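Can my group use a desk at Drindatow without becoming a member?

Yes, for a little while! Small non-profits are welcome to try the shared floor for up to four weeks, and we'll happily show you where the good coffee is kept. After that we ask you to join, so that desks stay open for the next newcomers.

What does membership cover?

A desk or two, mail handling, the printer, and 19 hours a month in the meeting rooms — more if you ask nicely and the calendar is quiet.

Do we have to share a faith or a cause with the other groups?

Not at all. Pritham runs food programs, Cha teaches grown-ups to read, and they have been cheerful neighbors on the same hallway for years.

Is there anywhere to take a private phone call?

There are two booths by the stairs, first come, first served.
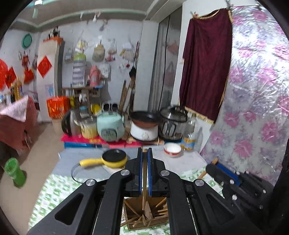 Prernumel wrote to ask whether the booths could be reserved for grant interviews, and yes, they can, by email, the day before.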